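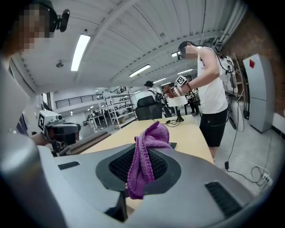

The grippers, backpacks and cables in use at the Meltdale space.

I've had a month with the Gimar hand-held gripper kit now, which is long enough to have opinions. I wrote a short post when we ordered it and several people asked for a follow-up once we had used it for real work. We rent it by the month through Cabrera, who also handle the repairs, and we use it to record people doing small jobs with their hands: folding, packing, moving things from one side of a table to the other. The recordings go to a group that trains robot arms. I don't work on the training side, so I can't tell you how good the resulting robots are. I can tell you what it is like to run sessions with the kit.

The basic set is 2 grippers, a head camera, a backpack and the cables to join them up. We have several sets. You hold one gripper in each hand, the recorder rides in the backpack, and the marker blocks on top of the grippers let the software work out where your hands are. Setup took most of a morning the first time. It now takes us 5 minutes per person if the batteries were charged overnight, and a lot longer if they weren't.

The grippers are heavier than I would like. They feel fine for the first half hour and then you start to notice your wrists. The balance is decent, with the weight back over the hand, but the housing is wide and you have to learn how much room it takes up. New people bump the two grippers together a lot. After a session or so they stop doing it. We swap people out every 45 minutes and that has worked well enough that I wouldn't go longer.

Soft things are where you find out whether a gripper is any good. Hard objects are easy, and almost any pair of fingers will pick up a box. Cloth slides, bunches up and hangs on to whatever is underneath it. The Gimar fingers do better than I expected here. They close evenly and you can pinch a single layer of knit if you come in at a low angle. Thin smooth fabric is much harder. We had one lining material that I gave up on and took off the task list.

Bags are harder again, mostly on account of the flap. You need one hand to hold the bag open and the other to bring the item in, and neither hand can feel much.
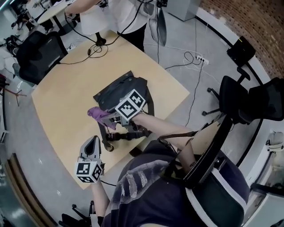

What helps is keeping the free gripper open and close by, so it is ready to come in when the first one needs support. The manual has a page on this but it is written for people who already know how to do it. I ended up writing our own instructions on a single sheet and taping it to the wall. The main points on it are to move slower than feels natural, keep the marker blocks facing up when you can, and let go fully before you pull away. The last one matters with knits, where a loop will catch on a finger and drag the whole item back out.

Tracking is mostly reliable. It drops when one marker block passes under the other hand, and it drops if you work with your arms close to your body. The software flags the bad stretches afterward, so you find out at the end of a recording and not during it. I would pay extra for a beep. In the busiest week we made 145 recordings and had to throw out 6 of them for lost tracking. I was happy with that. A few more were lost to people forgetting to press start, and I can't blame Gimar for those.

Now the cables. There are too many of them. Each gripper has one, the backpack has its own, and if you run from wall power to save the batteries you have another one going to the floor. We move the power strip depending on who is sitting and who is standing, and we check the floor before anyone gets up. Chairs with wheels are a mixed blessing. They let you shift along the table without standing, but they also roll over cords. Cabrera told me a wireless version is planned and couldn't give me a date.

The head camera is comfortable over a cap and less comfortable without one. The strap leaves a mark on your forehead. Two of our regulars bring their own caps and I have bought a few for everyone else.

Before this we used the Brondby kit, so a quick comparison. The Brondby grippers are lighter and the software is nicer to look at. The Gimar fingers grip better, the files export without any extra steps, and we have had no dead units so far. With Brondby we always seemed to have one set in the mail. If your work is mainly light, hard objects, I think Brondby is still a reasonable choice. For cloth and bags I would pick Gimar.

Support has been okay. I sent in two questions. One was answered the same afternoon and the other took a week and needed a reminder. The spare finger pads come in a separate pack that isn't included in the rental, and you will want it, as the pads pick up lint and lose some of their grip. Wiping them with a damp cloth brings most of it back.

We are keeping the kit through March at least. I have asked for one more backpack and a box of shorter cables. If the shorter cables fit the grippers properly I'll add a note to the bottom of this post.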